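Re: [jiltville-fixit] black plates back in their holders - how??
December 2023

Answering between the lines, short on time, sorry. The rest of my notes are at the bottom.

> Hi all, I took home the box of plates and holders from the Drondorholm
> order and I'm stuck on step one. The plate is long, rounded corners,
> screws down the middle. The holder is the thin thing with black rails
> and white inside. Which way does it go in? Does it snap? I don't want
> to crack one. Also is there supposed to be a third screw? Mine only
> has 2 and then a hole.

No third screw. Two is right. The hole at the far end stays empty, please don't fill it. Somebody did that in April and we had to drill out 8 of them.

No snap either. It just lies in the holder. If you're pushing you've got it crooked.

> And do we wipe them first? They show every fingerprint.

Yes, but dry cloth only. The spray from Nigam leaves a haze on the glossy side and then you're rubbing at it all night.

OK so the order I do it in. White table or a white sheet under you, the rails are thin and you lose them on anything dark.

1. Holder down flat first, long way pointing away from you. Check both rails are straight. A bent one goes in the reject tub, don't try to fix it.

2. Plate on top, empty hole at the far end, bigger screw head near you. Line up the far ends. The holder is a little wider so you should get a bit of rail down each side. 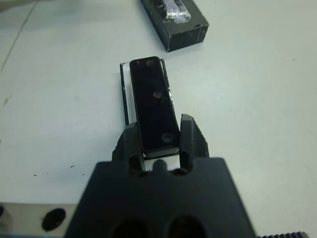

3. Look at the screws. They should sit a touch below the surface. Run a fingertip over, if one catches give it a quarter turn and stop there. They strip realy easy.

4. Lift it out again by the near end, keep it level. If it drags on one side do step 2 over.

5. Stack no more than 8 high, paper between. Glossy faces scratch each other.

The Uster box is a different size, leave it taped up for now. I'll sort that one when I'm back.

We owe them 1000 total and I know thats a lot of plates, but nothing has to go out before the holidays. Do a few at a time and stop when your eyes get tired.

If you need more paper it's on the shelf under the label printer. Cloths are in the same bin as before. Post here if you run out of holders and I'll bring another bag.

Gotta run - will check the list tonight.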